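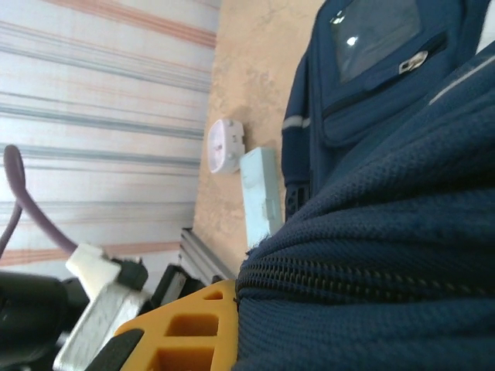 The Zekico bus still runs from Stavelport to Brunton on weekdays, but the stop has moved from the harbour to the far side of the bridge. The new shelter has no ticket machine, so you buy from the driver, who wants to see your return half again at Utine. Keep it where you can get at it. A clear plastic window on the front pocket, like the one on the navy bag, is a good place for it, as you can hold the bag up and the driver can read it through the plastic. The driver on the early bus is strict about this and I have seen people made to pay twice.

On March 14, 2020, Oľga Kadlec wrote:

> Hello all,
>
> I am planning the Brunton to Utine walk for a small group in October and have only the old route notes, the ones that start at the quarry gate. A few things no longer match the map. The notes send us left after the second stile and along the wall, but the map shows the path going down to the stream first. They also say the climb to the ridge is 900 metres in total, and that seems a lot for a walk of this length.
>
> Is there a place to fill water bottles after Brunton? And does anyone have the current bus details?
>
> Thanks,
> Oľga

Oľga, the map is right and the notes are wrong. The wall path was closed when the farm put in the new sheds. You now go down to the stream, cross by the footbridge and come up again through the larches. It adds a bit of time and the far bank is muddy after rain. Gaiters are worth having.

On the climb, I think the 900 was always a mistake. I suspect it is the height of the ridge and was copied into the wrong column. The ground goes up steadily from the larches, then there is one steep section below the cairn, and after that it is level nearly all the way to the descent. 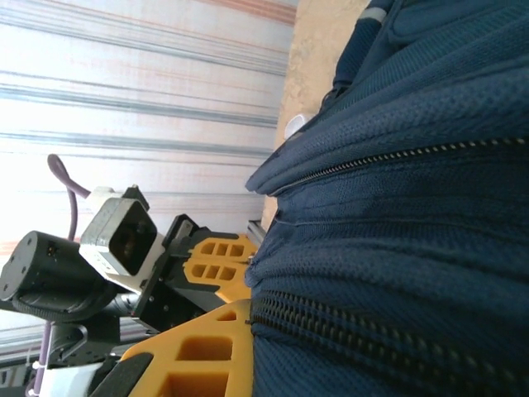 The descent is the part I would spend some thought on. The old notes give it one line ("follow the track down to Utine") and there are two tracks. The wide one goes to the forestry yard and stops at a locked gate. The one you want leaves to the right at a post with a yellow top, and the post leans into the bracken, so it is easy to miss from above. If you reach the yard, go back up. The map shows a dotted line from there to the village but it is not passable.

Water: there is a tap on the outside wall of the hall in Brunton, and another at the chapel in Utine. I would not count on the stream, as there are cattle on both sides of it above the footbridge. In October the chapel tap may already be turned off for the winter – fill up fully at Brunton.
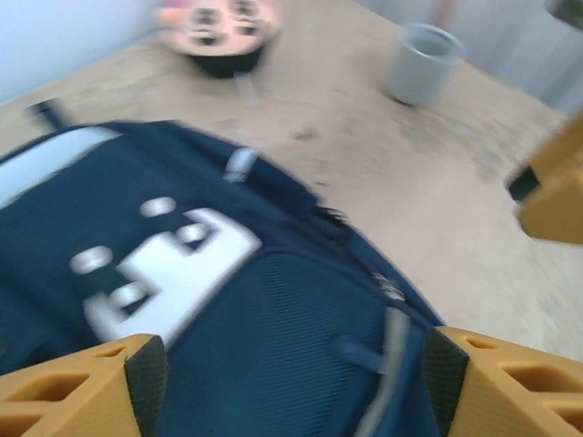 Can a car still be left at Brunton overnight? The lower car park allows it, but you need to put a note with your return date on the dashboard, and the upper one is locked at dusk.

For the bus back, the Utine stop is opposite the chapel and the last one leaves at 10 past five. It does not wait. If your group is slow on the steep section, turn round at the cairn and go back to Brunton, where there is a later service.

I have a corrected copy of the route notes with the stream section and the leaning post marked. It is file 2863 in the list archive. The grid references in the second half are from the old version and I have not checked them. If anyone walks it before October, please send me the reading at the footbridge and at the point where the right-hand track leaves.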